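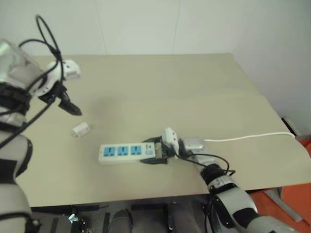
Features > Automation > Learning Systems

Teaching the Two-Handed Task

6 min read

A phone charger and a power strip are ordinary objects, and most adults bring one to the other without looking down for long. For the group led by Anil Chowdary at Gostus, the same act is the subject of a collection program that began in September and is expected to run through the winter.

The program, known internally as Platby, gathers examples of household tasks performed by a two-armed robot under the guidance of a trained operator. Each example is a complete record of one attempt, made up of the camera views, the positions of the joints and the opening of each gripper. A learning system is later trained on the whole set. The plan for the power strip task calls for 400 accepted examples. A further 74 are held back and used only for testing.

Plugging in a charger was chosen because it asks the arms to do different jobs. One must keep the strip still while the other picks up the charger, turns it and lines up its prongs with a socket. In the sessions shown on these pages the right gripper has hold of one end of the strip, and the left is open above the table. The strip has three blue sockets and a small blue switch, and its cord runs off the right side of the tabletop.

"The holding hand was neglected in our early work," Chowdary said. "Operators thought of it as a clamp. When we reviewed the records, we found that a good operator adjusts that hand all the time, and the system needs to see those adjustments."

Operators at Gostus work in pairs and change places every 2 hours. The written procedure, drafted by Ravindran Bangera, fills several pages. It requires that the charger be set down in a new position before each attempt, at times with the prongs facing away from the strip, and that the strip be turned slightly from one attempt to the next. A set in which every object sits in the same spot, Bangera said, teaches the system a spot on a table and very little else.
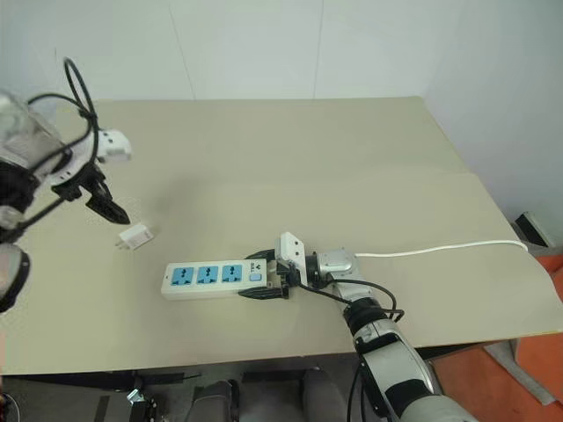 The charger rests on the open tabletop while the right gripper holds the end of the power strip.

Review takes longer than collection. Almost 500 attempts had been recorded when this magazine visited on a Monday, and a portion of them had already been set aside. Reasons are entered in a shared log: a pause of unusual length, a strip that slid, a grasp begun and then abandoned. Failed attempts are kept in a separate store, and some recoveries — a dropped charger picked up and seated correctly, for instance — are returned to the main set after a second reviewer agrees.

The group has shared its review rules with a partner laboratory, Gilura, where a similar table is being prepared. Chowdary expects differences between the two sites and regards them as useful. The next task on the Platby list, coiling a loose cord, will be recorded at both.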